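Gestonton, Thu 17 September

The Vostell open day begins, as all open days must, with a sticker. Mine said VISITOR in letters large enough to be read from the parking lot, and I was told to wear it on the left side. I had it on the right. We lost four minutes to this, and by the end of the afternoon I had come to see it as a fair introduction to the place.

I had signed up for the robots. The program promised "good practice in shared robot cells," a phrase that had somehow filled all 14 places on the two o'clock tour. Our guide handed out the house rules at the door, printed on both sides and laminated. There are 7 of them. An earlier version, from April, had 11, and you could tell she missed the other four.

Rule one is that you ask before you step up to a table, even if the arms are standing still. Vostell treats a still arm as an arm that hasn't told you its plans. Rule two is that one person at a time has the stop button, and when it changes hands both people say so out loud. We watched two grown engineers do this. "You have it." "I have it." It was like a very short wedding.

Rule three covers cables, and it takes up most of the back of the card. Any cable job with two arms gets its own written check: which arm holds, which arm plugs, how fast each may move when the other is close, and who signs if the numbers change. The gripper has to be fully open before it backs away from a connector. The guide said the written check for network cables had been revised more often than the company's vacation policy and was better loved.

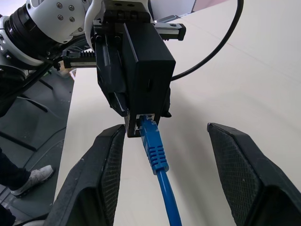 Suvarna wanted to know what happens if the arm holding the device lets go too early, and whether that counts as one incident or two. It counts as two, one for each arm, and each gets its own form. Suvarna said that at her plant it would be none, on the grounds that there was no form. There was a pause while the guide decided how to feel about that.

The log is open to visitors, so I read it. The Adora cell, their main training setup for new staff, has 3,370 plug-in cycles on the books, and 358 of those have a note attached. Most of the notes are dull in the best way. "Stopped, boot rubbing on finger." "Stopped, sleeve too loose (mine)." One says only "Stopped, didn't like it," and it was signed off without a question. Stopping for no good reason is rule five.

I was less sold on rule six, which says speed limits may be raised only after a full shift at the old setting. Someone in our group asked if a short shift before a holiday would do. The answer was no, and then a second, longer no with a binder.

Coffee was served in a hallway behind a yellow line. The cookies were on the other side of the line. I asked before I stepped over.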